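Teleoperated demos with clear bottles: policy won't close on the neck
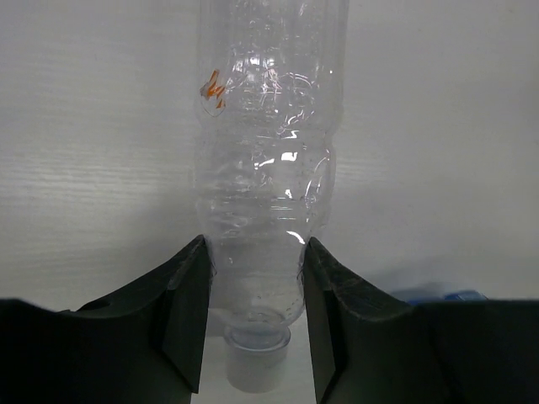 Posted by Sibel Dönmez in Arms and Grippers
Tags: teleoperation, wrist camera, transparent objects, imitation learning

I'm recording demonstrations for a sorting cell that has to pick up empty drink bottles and drop them in a bin. I drive the arm with a leader arm (the small Bikow one) and record joint positions, gripper opening and one wrist camera. The fingers are dark printed ones with angled tips, and I grip at the neck, just where the shoulder starts to curve. The bottles are used ones, so they have dents and bits of label still stuck on.

I have 222 demonstrations so far, all on a white tabletop. When I run the trained policy, the arm gets to the bottle most of the time, but then it hovers, or it closes early and pushes the bottle away. With a green bottle of the same shape it does much better. I can't use only green bottles. The customer's line is nearly all clear ones.

Things I have already tried:
Training for longer. No change.
Turning the lamp down. Slightly worse.
Throwing out the 41 demonstrations where I fumbled the grasp and had to go in again. I couldn't see a difference.

Should I keep recording the same way until I have 1,000, or is something wrong with how I'm doing it? I would like to know before I spend another week on the leader arm.

Theophilus Akpalu

Stop recording for now and look at your background. Clear plastic over a white table gives the camera almost nothing except highlights and thin gray outlines. Those highlights move whenever the arm or the lamp moves, so the policy is probably following glints. That would also fit with the green bottle working.

We had this on a Dahlgren arm last year. What helped, in order of how much:

1. Vary the surface. We used dark cloth, cardboard, a gray mat and the bare table, and changed it every ten demonstrations or so. If your real line has a dark belt, record most of them on something dark.

2. Aim for the cap. It is the one part of a clear bottle that shows up reliably. Come in the same way each time so that the cap and both fingertips are in the wrist view before you start closing. If you come in from a different side each time, with so few demonstrations, it won't settle on anything.

3. Pause before you close. Half a second is enough. When you drive by hand you tend to close while the arm is still moving, and the policy learns to close while moving too. Don't pause much longer than that or it will learn to hover, and you already have that problem.

4. Put the fumbled ones back in if the second try was good. Cut off the bad first try and keep the recovery. Those teach it what to do when it has nudged the bottle.

We ended up with 388 demonstrations on four surfaces and that was enough for us. I would not go to 1,000 on one white table. Also check that your camera exposure is locked. Ours was on auto, and it shifted every time the dark fingers closed.

Prulthorpe_shop

just spray the bottles with matte paint, works fine

Sibel Dönmez

Thanks Theophilus. Exposure was on auto, so I have locked it. I watched twenty of my recordings again and you are right about the closing, I'm still moving in nearly all of them. I'll redo a batch on dark cloth with the pause.

Painting won't work for me, as the bottles on the line come in as they are.

zesadia_user

Does the leader arm give you any force feedback? On the Zesadia ones you can turn it on in the settings, and it helps with thin bottles because you feel when you start to crush them. It doesn't fix the camera problem, though.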